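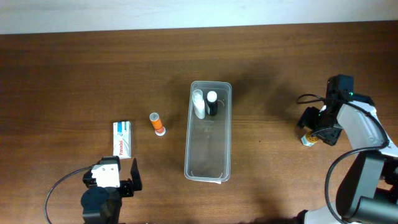 My aunt's apartment in Flandstead had to be empty by January, and I was the one with a key. I left the bathroom for the end. It is a small room, and I thought it would take me one hour.

She did not throw away bottles. Behind the door there was a shelf with 21 of them, and I carried them to the big wooden table, a few at a time, where the light is better. A gray bin was for the ones I would keep. The others would go down to the street.

The first I opened was a hand cream from Pavby. It smelled of her coat. I closed it again quickly, as if the smell could be finished.

She bought this cream every winter, although it was expensive and her pension was small. Once I found her notebook of expenses. Cream, 18. Bread, tram, cream again. At the bottom of the page was the sum, 1,384, underlined two times, and beside it she had written: "Never mind."

At four o'clock the neighbor knocked and asked if I needed boxes. I said no, I have only a few things. She looked at the table for a long time.

"She gave me one also," the neighbor said. "For my elbows."

We sat down then. I opened the cream and we both put a little on our hands, and she told me about the elbows.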